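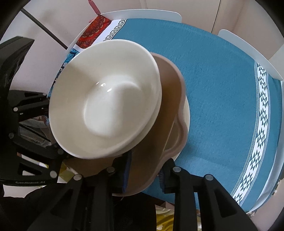
Bowl, tray and plate lifted as one stack with the hand-held gripper, teal cloth underneath.

Filed under: Perception > Data prep > Howto

Labelling grasps when more than one thing is held

Quick write-up, because the old page only covers single objects and the stacking clips are breaking everyone's scripts. Assumes you already have Dekura installed and a folder of synced clips. If not, do the setup page first.

The problem. Our first pass gave each clip one "held object" label. Fine for a cup. Useless for a stack. The detector picks the bowl every time as it's the biggest bright thing, the tray gets called "surface", and the plate is just a thin white crescent and gets dropped. Then the planner thinks the tray is part of the table and tries to leave it behind.

What you need

- Dekura with the multi-hold branch checked out
- the Volville mask tool (any recent build)
- finger width log for each clip
- a mug of something

Step 1. Find the close

Open the finger width log. Look for the drop, then the flat bit. First sample of the flat bit is your grasp start. Don't use the video for this, the fingers hide too much. Set hold_window to 5 samples so one noisy reading doesn't trigger it. Default is 1, which is silly.

Step 2. Mask from the top down

Always start with the item on top. Bowl, then tray, then plate. Click inside the bowl well, but keep off the shiny spot. The highlight splits the mask in two and you'll spend ages merging it. Click the glossy wall next to it instead.

Tray next. A wavy edge like that one confuses the smoothing, so turn smoothing off or it rounds off all the scallops. Click on the raised lip.

Plate last. You only get a sliver. Draw it by hand, four or five points along the rim, and tick "partial". Do NOT let the tool complete the circle. It will guess a full plate and paint it straight over the tray.

Step 3. Set the contact links

Each mask gets a parent. Two kinds:

held_by: the pads touch it
rides_on: it's carried by something else

In the clip up top one pad is pressed on the underside of the tray, so tray is held_by gripper, bowl is rides_on tray. For the plate I put "unknown". Can't see enough of it from there. Unknown is a perfectly good answer and the trainer handles it, a wrong link is much worse.

Step 4. Mask out the tool

The black linkages cover a big part of the view and never change much. Make one tool mask per finger width band and reuse it. Check the open windows in the struts though, you can see cloth and floor through them and that should stay as background. Printed lettering on the arm is part of the tool, leave it in the mask.

Step 5. Patterned cloth check

Run the background pass and look at the borders. Triangles and zigzags throw up loads of false edges, and so does the Greek key band. If you get little islands of "object" along the table edge, raise min_area to 810 and run again. Still there? Paint them out, it's quicker than tuning.

Step 6. Export

dekura export --links --partial --out jodov_stack

Leave off --partial and the plate silently vanishes. No warning. Lost most of an afternoon to that in October.

Step 7. Sanity run

Load the export in Workneh and step through at 60 frames per chunk. Watch the parents panel. Links should hold from grasp start until the fingers open. If the bowl flips from rides_on to held_by halfway, you've probaly got a pad mask bleeding into the tray. Go back to step 4.

Known issues

- White bowl with white chair behind: the mask leaks on a low rim. Drop the tolerance.
- Dark corners of the fisheye get labelled as tool. Apply the lens mask first.
- More than four items in a stack crashes the link editor. Ticket's open.
- Clip 117 in the sample set has the wrong width log, skip it untill it's replaced.

Next page: release labels, and what to do when the stack comes down in two goes.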